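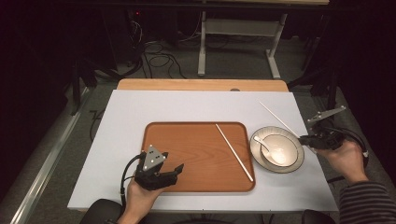
Setting a place for one

Saturday, May 22, 2021

I eat lunch at home most days now, and for a long time I ate it out of the pot. This spring I decided to set a proper place for myself, even if the food is only noodles or leftover soup. It takes less time than I thought it would. I've been doing it long enough to have opinions.

The tray came first. It's a wooden one with rounded corners and a low rim, and I bought it from Nurkari when they were clearing out the kitchen shelves. I wanted the larger size but they only had this one. It holds a pair of chopsticks, a small side dish and a folded napkin. The bowl goes next to it, on the right, on its own saucer.

The saucer has a ribbed edge and doesn't match the bowl, which is plain white with a thin dark line at the rim. They're from two different sets. My friend Cyprian Dudek gave me the saucer along with three others when he moved, and one of those has since broken. I like a saucer under a soup bowl. It catches drips and I can pick the whole thing up when the bowl is hot.

The spoon is white ceramic and stays in the bowl until I sit down. I used to lay it on the tray, but the curved bottom rocks and it ends up against the rim.

Chopsticks took the most trying. I had a set of bamboo ones that went fuzzy at the ends, then a lacquered pair from Sateo that I liked until the finish started to chip. The ones I use now are white and fairly thin. On the brown tray they're easy to see, and I've stopped leaving one behind when I clear up - that used to happen a lot with the bamboo ones.

I still haven't settled on where they should go. Straight across the front is the usual way, and I do that when someone else is eating with me. On my own I tend to put them down at an angle on the right half, where my hand goes anyway.

Washing up: the tray gets a wipe with a damp cloth and then a dry one. I don't soak it. Every couple of months I rub in a little oil and leave it overnight. I plan to do it again in July, before my sister visits, and I need to find a second bowl by then too.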